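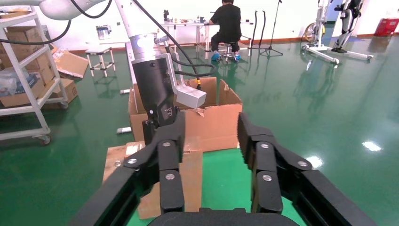
4. Results: Who Books a Table, and Who Sits at It

Figure 4. One of the bookable tables at Trernstead, during working hours.

The booking log at Trernstead holds 2623 entries for the study period, and on paper it describes a very orderly building. Every table has a name attached to it, every slot starts on the hour, and people leave when they said they would. We spent several weeks in August comparing the log with the tables themselves (Figure 4 shows one), and the building we saw was run along different lines.

4.1 Booked and absent

The most common mismatch was the table that had been booked and then left alone. Interview subjects did not think of this as waste. They called it "having a place," and several were puzzled that we wanted to talk about it. One engineer had held the same Friday afternoon slot since before the current booking system, Dantas, was installed. She had used it twice. Asked whether she might give it up, she said she would think about it, and then extended the booking to the end of the year while we were still in the room.

Reminder messages made little difference. Dantas sends one the day before and another an hour ahead, and asks the user to confirm. Users confirmed. Confirming takes a single click, while canceling takes four and a written reason, so the system mostly measured how people feel about typing.

4.2 Present and unbooked

The opposite case was harder to study, as people who sit down without a booking tend to get up when approached by someone holding a clipboard. Monique Mallet, who did most of the floor observation, put the clipboard away after the first week and had much better luck. Unbooked users knew the log well and read it as a guide to which tables would be free, meaning the ones marked as taken. They also knew which bookings to respect. A slot held by a new hire was treated as real. A slot held by a department head was treated as a sort of plaque.

Collisions did happen, though they were brief. The usual opening line was "Are you using this?", said by the person with the booking to the person plainly using it. In all 9 of the disputes we recorded in full, the booking holder apologized first.

4.3 Comparison with Dridard

Dridard has no booking system beyond a sheet of paper by the door, and the pen is often missing. Even so, a person looking for a table there found one within up to 75 seconds, and complaints were rare. Ratree Intarasuk has suggested that the missing pen does useful work, and we take up her argument in Section 5 – along with management's plan to buy a better pen.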